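Das Whiteboard gehört in die Werkstatt, und zwar sauber
Ein Meinungsbeitrag von Cormac Duggan, Weiterbildungszentrum Durnau

Wer in den vergangenen Jahren einen Seminarraum neu ausgestattet hat, kennt die Empfehlung der Anbieter: Die weiße Tafel sei überholt, an ihre Stelle trete der Bildschirm. Auch unserem Haus wurde im März 2024 ein solches Angebot unterbreitet. Es sah vor, sämtliche Tafeln auf Rollgestellen auszumustern und die Räume einheitlich mit fest montierten Anzeigen zu versehen. Der Unterzeichnende hat sich in der Raumkonferenz dagegen ausgesprochen und möchte seine Gründe an dieser Stelle ausführlicher darlegen.

Zunächst zur Sache selbst. Eine bewegliche Tafel ist ein Arbeitsmittel, das sich dem Raum anpasst. Sie lässt sich kippen, drehen, an die Wand schieben und bei Bedarf in den Nachbarraum mitnehmen. Gruppen arbeiten im Stehen daran, Kinder in den Ferienkursen auch auf dem Boden. Eine Anschaffung von 2.568 Euro für ein einzelnes Anzeigegerät muss sich an diesem Gebrauchswert messen lassen. Die Kollegin Nuala Ó Súilleabháin, die den Standort Lollport leitet, hat dort seit Oktober beide Ausstattungen nebeneinander in Betrieb. Nach ihrer Auskunft werden die Tafeln in den Werkkursen weiterhin bevorzugt, während die Bildschirme vor allem bei Vorträgen zum Einsatz kommen.

Das Gegenargument lautet regelmäßig, Tafeln sähen nach kurzer Zeit ungepflegt aus. Dieser Einwand ist ernst zu nehmen. In vielen Häusern zeigen die Flächen graue Schleier, auf denen auch ein neuer Stift kaum noch lesbar schreibt. Der Grund liegt in aller Regel in der Behandlung. Tinte, die über Wochen stehen bleibt, haftet fest. Papierhandtücher verteilen sie lediglich, und scheuernde Mittel greifen die Beschichtung an. Ist diese erst beschädigt, hilft auch die sorgfältigste Reinigung wenig.

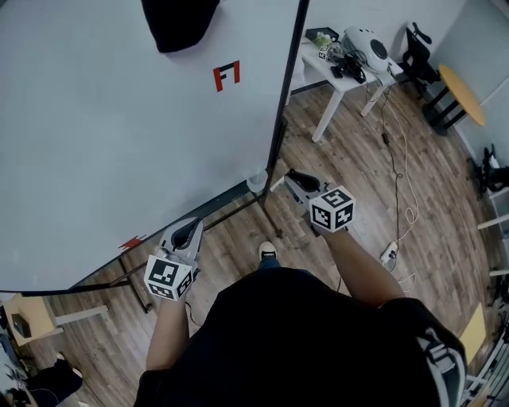
Erforderlich ist ein geringer, aber verlässlicher Aufwand. Die Fläche ist am Ende des Kurstages mit einem weichen Tuch trocken abzuwischen und einmal in der Woche feucht zu reinigen. Das Tuch gehört zur Tafel und darf nicht für Tische oder Waschbecken verwendet werden. Klebestreifen, mit denen Blätter befestigt oder Bereiche abgeteilt werden, sind nach Abschluss der Arbeit zu entfernen – Rückstände ziehen Staub an und lassen sich nach Monaten nur noch mühsam lösen. Für die feuchte Reinigung genügen nach unserer Erfahrung 30 Milliliter eines milden Mittels auf einen Eimer Wasser.

Zur Pflege zählt auch das Gestell. Es wird in den Reinigungsplänen fast immer übersehen, obwohl sich auf den Querstreben Staub und Stiftabrieb sammeln. Lockere Schrauben sollten gemeldet werden, bevor die Tafel in Schräglage nachgibt. Ferner möge man davon absehen, Becher und Gläser am Gestell abzustellen. Eliseo Bautista, der unsere Holzkurse betreut, hat zu Recht darauf hingewiesen, dass verschüttete Getränke vor allem dem Dielenboden schaden.

Von einzelnen Lehrkräften ist zu hören, derartige Regeln seien kleinlich. Conall Brennan hat in der Konferenz die Auffassung vertreten, Erwachsene müssten nicht zum Wischen angehalten werden. Dem ist entgegenzuhalten, dass ein Raum, der von 54 Gruppen im Halbjahr genutzt wird, keinen einzelnen Besitzer hat, der sich zuständig fühlt. Die Zuständigkeit muss daher benannt werden. Wir schlagen vor, sie jeweils der letzten Gruppe des Tages zu übertragen und im Belegungsplan zu vermerken.

Für Tücher, Reinigungsmittel und Ersatzrollen beantragen wir 200 Euro je Standort und Jahr. Über die Anschaffung der Bildschirme sollte erst entschieden werden, wenn die Erfahrungen aus Lollport schriftlich vorliegen. Stellungnahmen der Kursleitungen nimmt Nithin Rodrigues im Sekretariat entgegen.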